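Play Food and Sorting in the Preschool Room
Project report, Early Childhood Studies, second year

A play kitchen is one of the first things many children walk to when they enter a preschool room. Our project looked at what four-year-olds do with toy pans, pots and food when no adult sets them a task, and whether the way the toys are stored changes that.

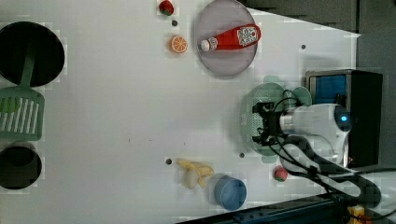 1. Background

Most of the reading we did for this course treats kitchen play as pretend play. Children cook, serve and eat, and they copy what they see at home. We were more interested in sorting. Putting all the fruit in one place, or lining up the pans by size, is early math work, and it often happens in the middle of a pretend meal without any adult noticing.

Our question was simple: do children sort more when the toys are kept in labeled bins or when they are kept in one large box?

2. Setting and materials

The work took place at Sandiline, a preschool close to campus where two of our group had already done placement hours. The room has a low kitchen unit made by Gornico and a rug next to it. Families were sent a letter in February, and 27 children had permission to take part.

We used the toys the school already owned plus a second set from Nistor, bought with our project money. Together that made 197 pieces. We left out anything with loose paint or a cracked edge.

3. Method

We ran the study over four weeks in March. In the first and third weeks all the toys were in one box on the rug. In the second and fourth weeks they were in labeled bins on a shelf, with a drawing on the front of each bin to show what went inside.

Children came to the kitchen corner during free play, as they normally would. One of us sat at the side and filled in a paper sheet for each visit. We marked a visit as "sorting" if a child put three or more pieces together by type, color or size. Cleanup time was recorded on a separate sheet, as the teachers ask for sorting then anyway.

We did not talk to the children unless they spoke to us first. This was harder than we expected – we were offered a lot of soup.

4. Results

We recorded over 200 visits. Sorting was more common in the box weeks than in the bin weeks, which was the opposite of our guess. With the box, children often tipped everything out and then picked through it, and groups began to form on the rug while they were looking for something. With the bins, they tended to take one or two pieces straight to the stove.

At cleanup the pattern turned around. The bins were filled faster and with fewer mistakes. Pieces that ended up in the wrong bin were mostly ones that could fit two labels. The toy egg was found under "breakfast" and "animals" in the same week.

Color was the most common way of sorting, followed by type. Size was rare and was used almost only for pans and bowls.

5. Problems

Our sheets did not have a space for children playing together, so a visit by a pair was marked twice in the first week. We fixed this by going back over our notes, but some of those entries are less certain than the rest. The second week was also short, as the school was closed on Tuesday.

The drawings on the bins were our own. A few children asked what they were meant to be, so the labels may not have been clear enough for a fair test.

6. What we would change

A longer study would let each child get used to the storage before we start to count. We would also use photo labels in place of drawings, and try a mixed setup – bins for food and an open box for pans and tools. Sandiline has kept the bins for now, and the teachers plan to try the mixed setup after the spring break.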